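The Cheap Seats Are Back, and So Am I

July 9, 2023

I paid seven dollars to see a movie last week and I have been insufferable about it ever since. Seven dollars! On a proper screen, with a proper curtain, in a seat that only squeaked when I leaned left. The movie was Marwat, which you have either never heard of or have already been dragged to by a cousin, and I went because the air conditioning in my apartment had given up and the Brosley is four blocks away.

If you don't live around here, the Brosley is a single-screen theater with 109 seats and a marquee that has been missing its second "O" for as long as I've been buying tickets. It shows whatever the multiplex out by the highway is done with, plus the odd thing the multiplex never wanted. Marwat was the second kind. It opened in June on 34 screens in the whole country, with hardly any ads and a poster that made it look like a movie about fog.

It is a little bit about fog. Mostly it's about two sisters who inherit a ferry they can't afford to run, in a harbor town where everybody has an opinion on what they should do with it. There's a long argument over a diesel bill. There's a wedding that goes badly (not for the reason you think). The last half hour is so tense that the man in front of me put his popcorn on the floor and never picked it up again, and all that happens in it is a boat trying to dock.

So how does a movie like that hang around? I've been following box office numbers as a hobby since I was a teenager, when I used to copy the weekend chart out of the paper into a spiral notebook, and I can tell you that small movies are supposed to lose their screens by the third weekend. The math is brutal. A theater has only so many showtimes, a big sequel wants all of them, and the quiet ferry movie gets bumped to 10:40 at night and then to nowhere.

Marwat lost screens, sure. But the theaters that kept it kept selling tickets, and they were selling them to people like my downstairs neighbor, who had not been inside a movie theater in years and went twice in one week. The second time she took her whole bowling team.

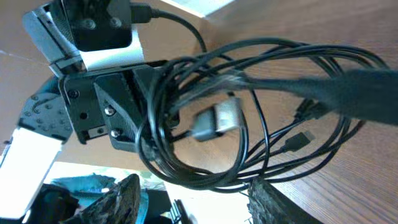 The Brosley counts its tickets the old way, off a roll, and tapes the running total up beside the candy case for anyone who cares to look. I care to look. The night I went, Marwat was at 1,084. For a place that size, with two shows a day and a matinee on weekends, that's a very happy number! The big superhero thing that played before it never got close, and that one had a cardboard cutout in the lobby and everything.

I'm not going to pretend the ticket price has nothing to do with it. Trendesel, the company that put the movie out, let the smaller theaters set their own prices for it, and the Brosley went as low as it dared. At seven bucks you can take a chance. You can go on a whim because it's hot out, as I did, and if you hate it you've lost less than the cost of a sandwich. At the multiplex I paid more than that for a soda in the spring and I'm still a bit sore about it.

Trendesel had the opposite luck with Culerance, its big swing from earlier in the year. You probably saw the trailer, it ran before everything. Huge sets, a song that got stuck in my head for weeks, a release date right in the middle of a holiday weekend. I went opening night and had a fine time, and by the next morning I couldn't have told you how it ended. It made most of its money in three days and then dropped like a brick. People had been told to be excited, and they were, and then they were finished.

My brother-in-law thinks I'm reading too much into this. His view is that one small hit doesn't change anything, that most people will wait for everything to turn up on their TV, and that I just like rooting for the ferry. He may be right about the last part. But he also asked me, at the end of that same phone call, what time the matinee was.

A few practical notes if you're tempted. See it with a crowd if you can, the diesel bill scene gets a huge laugh and it's a lonely laugh at home. Sit closer than you normally would, a lot of it was shot in fairly dim light and the back rows at the Brosley lose some of the detail. Bring a sweater. And stay for the credits, where there's one more short bit with the younger sister and the ticket machine that I won't spoil.

The Brosley is holding it over for at least another week. I'm going back with my mother, who has already told me she doesn't like boats.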